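The agency's open house on the Bimham land plan started at 4 p.m. on a Friday in November, a good hour for people who don't work. I drove over from Atlow anyway. The plan covers 439 square miles of canyon and grazing land, and I wanted to hear how the proposed protected area had lost its northern third between the draft and the final map.

There were 40 chairs and 23 people to sit in them. No public microphone. You were supposed to write your question on a card and hand it in — a system that works well for whoever gets to sort the cards.
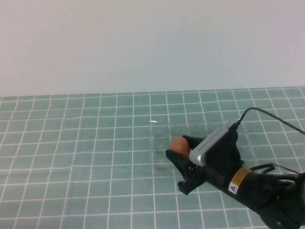 Detlef Hollmann, the plan's project manager, talked for most of an hour. He used the word "balance" a lot. The northern third, he told us, was "administratively redundant," and he moved on before anyone could ask what that meant. My card asked exactly that. It wasn't read.

We were told that more than 3000 written comments came in on the draft. I asked at the side table how many of them supported cutting the Vilter Rim out of the boundary. The young man there was polite and said the breakdown would be in an appendix. The appendix isn't posted yet.

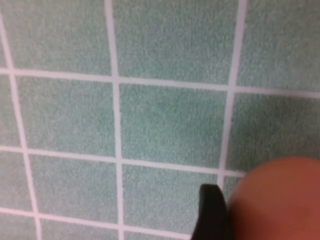

Green tiles with white grout lines, seen up close.

Fermín Retamal, who runs cattle below Bangash Wash and has no great love for monuments, gave the best answer of the evening, and he gave it in the parking lot. His permit isn't affected either way, he said. What bothers him is that the road to the rim was surveyed last spring, well before the comment period closed. 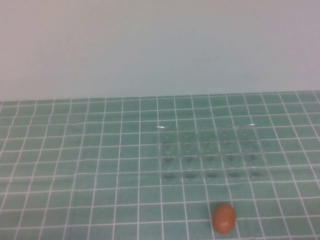 I asked Hollmann about the survey on my way out. He called it routine maintenance planning. Maybe so, but that road hasn't been graded in the nine years I've been driving it, and I'd like to see the work order. I've filed a records request for it and for the comment breakdown. The protest period runs 30 days from publication, and the woman at the door couldn't tell me when publication would be.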